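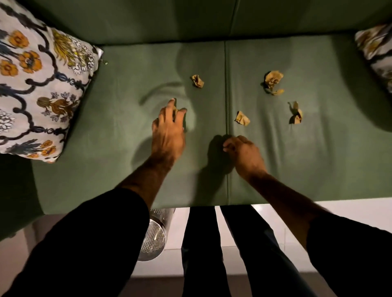
Por Redação Kekville, responsável pelas rotinas de gravação em casa
Última atualização: 27 de abril

Gravar tarefas domésticas: apanhar papéis do sofá

Apanhar papel amassado de um assento estofado é uma boa tarefa para quem começa a gravar exemplos para o Justari. É curta e repete-se sem preparação especial. No último lote aproveitámos 1,354 de 2,612 gravações. Quase todas as rejeitadas tinham um destes problemas.

Papéis iguais demais. Amasse uns com força e deixe outros mais abertos, com pontas. Cinco bocados pequenos chegam para um assento de dois lugares.

Disposição repetida. Espalhe os papéis dos dois lados da costura central e mude-os de sítio a cada gravação. Se caírem todos junto ao encosto, volte a distribuí-los.

Mãos fora do campo. Fique de pé, perto do sofá, e olhe para o assento enquanto trabalha. As duas mãos devem ver-se desde o primeiro papel até ao último. Mangas compridas não incomodam, desde que os dedos fiquem livres.

Cesto longe. Ponha-o no chão, encostado à frente do sofá. Um cesto metálico de rede serve bem, mas verifique os reflexos antes de começar.

Pressa. Pegue num papel de cada vez, com a ponta dos dedos, e largue-o dentro do cesto — não o atire. Se um cair ao chão, apanhe-o e continue a gravar. O Justari também precisa dessas correções.

As almofadas podem ficar encostadas. Troque-as de lado ao fim de 17 gravações e anote a mudança na folha Rilleck, na coluna das observações.

Este site utiliza cookies. Ao continuar a navegar, aceita a nossa política de cookies.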